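4.3 Recording a demonstration with the hand-held gripper

This section explains how to record the footwear task for the Itum arm. Please complete the calibration in section 4.2 first.

1. Put the shoes on the table within reach of your arm. Pairs may touch or overlap a little.

2. Start the Pratska recorder and choose the task name "slides". Wait for the short beep. Free space on the drive must be at least 400 MB.

3. Hold the gripper by the handle, with the camera above the fingers. Open the fingers fully and keep still for one second.

4. Move slowly to the shoe. Bring one finger to the inner side of the strap and the other finger to the outer side, then close with light pressure.

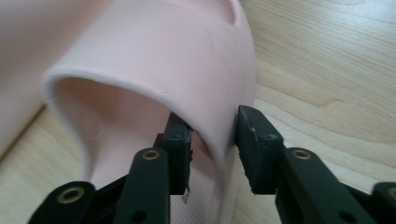

Figure 4-5. One finger on each side of the strap rim.

5. Lift the shoe straight up, carry it to the target place and lower it until the sole touches the table. Open the fingers and move back before you press Stop.

Note: The strap is soft and it changes its form when you squeeze. If you close too strongly, the arm will learn this also.

CAUTION: Keep your other hand out of the camera view during the whole recording. Episodes with a second hand are rejected by the Visser checking tool with code 164.

6. Repeat from step 3. Change the starting position of the shoes a little each time, also the angle. For one type of shoe we used 434 episodes – smaller sets gave a weak grasp at the strap.

Before each new series, look at the finger pads. Pads with torn or frayed edges should be replaced with the spare set, part 1083. After the change, do the calibration again.

If the recorder loses tracking, the lamp becomes orange. Stop, delete the episode and go back to step 3. Do not try to continue from the middle. 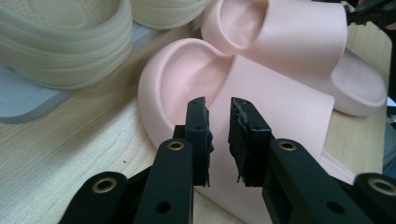 Can I record left and right shoes in the same series?
Both can be in the same series, but each episode must contain only one grasp. Put the shoe back on the table, press Stop, and begin a new episode for the other one.

7. When the series is finished, copy it to the Clustwood folder and switch off the recorder. Training is described in section 5.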